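Ticket: Voice prompts and distance readout stop partway through a ride
Product: Trokix cycling app, Android
Status: Solved
Opened: 2024-07-10

Original report

Hi all! First off, I love this app. I switched to Trokix for the spoken distance prompts and I've been telling everyone at the club to try it. But I have a weird one.

On my regular evening loop, the app stops talking. The first few miles are perfect, then no more prompts, and the distance on the screen freezes too. If I wake the phone and open the app, the number jumps ahead and the track has a dead straight line across the fields where the curves should be. The ride still saves, so I don't lose everything, but the total comes out short and the average speed is nonsense. (I wish I could climb like that!)

Setup: Trokix on an Android phone, phone in a top tube bag, paired with a Vakov speed sensor on the rear hub. Battery was at 97 percent when I left the house. The saved file had 2068 track points. An older ride on the same loop has a lot more than that, but I didn't think to write the number down before I cleared out my history.

What I tried before posting

Restarted the phone. No change.

Reinstalled the app and signed back in. No change, and I had to set up all my prompts again, so don't bother with this one unless you have to.

Took the phone out of the bag and put it in my jersey pocket, in case the bag was blocking the signal. Same thing.

Turned off the Vakov sensor and rode on GPS only. Same thing, which made me pretty happy, because it meant the sensor was fine and I didn't need to buy another one.

First reply from support

Thanks for such a clear write-up! The straight line is a big clue. When GPS is weak, the track usually wanders around in little zigzags. When the phone stops the app from running in the background, you get no points at all, and then one long jump once the app wakes up.

Could you check three things for us: whether the freeze comes at the same place every time, whether the screen is off when it happens, and what your phone's battery setting says for Trokix?

Reply from reporter

Good questions. It's not the same place. Twice it was on the Penner road, once it was well before that, near the grain store. The screen was off every time. I always lock it so my rain cape doesn't press buttons.

I did wonder about trees at first, but the Penner road isn't a tunnel or anything. It's a narrow lane with no lines on it, shrubs down one side and flat grass on the other before you get to the hedge. I've had good signal along there for years with my old bike computer.
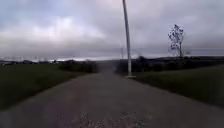 Test 1: screen on

I rode the full loop with the screen set to stay on. Every prompt came through, loud and clear! Track was smooth all the way round, no jumps. It ate the battery though – I got home with 80 percent, and that was a short ride.

Test 2: screen off, battery setting changed

Support asked me to change the battery setting, and this is where it gets good. On my phone it was set to "Optimized" for Trokix. I changed it like this:

1. Open Settings, then Apps, then Trokix.
2. Tap Battery.
3. Pick Unrestricted.
4. Go back one screen and check that location is set to "Allow all the time."
5. Close the app fully and open it again.

Step 5 matters. I skipped it the first time and the freeze came back before I'd even left the village.

With all five done, I rode the loop with the screen locked and the phone back in the bag. Prompts the whole way. Distance matched the Vakov sensor almost exactly. I did a second lap just for the fun of it.

Test 3: longer ride

Did the hilly route out past Verkuro and back, screen off the entire time. No gaps. I also turned the log size in Trokix up to 2000 lines so there would be something useful to send in if it failed, but it never did. The log is attached anyway.

Note from support

The log looks great, with no background stops anywhere in it. One heads-up: some phones put this setting back after a system update. If your prompts go silent again, check the battery page before anything else. We're working on a warning inside the app that will show up before you start a ride, and we hope to have it out in September.

Closing comment

Marking this solved. Thank you so much for the fast help! I'd be glad to test the warning when it's ready – I have a spare phone on an older Android version if that's any use. I've turned the Vakov sensor back on and put the prompts at every mile again.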